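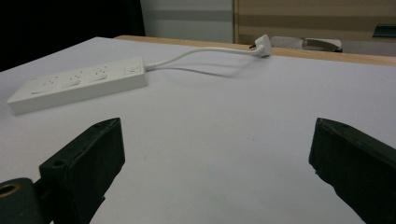
Guides > Around the House > Power and Cords

How to tell if a power strip is worth keeping

29 April 2023
By Romain Bouvier

Most advice on power strips comes from people who would like to sell you a new one. I keep mine until they fail one of the checks below, and in March I threw out 2.

Start with the label on the back. You want a maximum load in watts or amps and the mark of a testing lab. If there's no label, stop there and get rid of it.

Next, add up what you plug in. A lamp, a laptop and a phone charger together won't bother a decent strip. A space heater will, and it belongs in the wall outlet. I don't care what the box promises.

Unplug the strip and run your hand along the whole cord. Feel for flat spots, nicks and stiff sections. Look closely where the cord enters the body. Tape is not a repair.

Push a plug into each socket. It should take some effort to pull out again. If it sags or slides, the contacts inside are worn and can overheat.

Now use it normally for 30 minutes, then touch the case and the plug. Slightly warm is fine. Hot is not, and neither is a buzzing switch or a brown mark.

As for surge protection, be suspicious. Plenty of strips have none. Those that do carry a joule rating, and 1000 is a fair number for a desk — but the part that absorbs surges wears out, and a little green light is weak proof that it still works.

Last, never plug one strip into another. I've heard all the excuses.

Comments

Mal-soon Yoon
Mine has no joule number anywhere. Does that mean no surge protection?

Romain Bouvier
I'd assume so. Fine for a lamp, but I wouldn't trust a computer to it.

hulus
My strip is nearly as old as my kids and passed everything except the plug test. One socket is very loose. Can I just tape over it?

Romain Bouvier
No. Replace it.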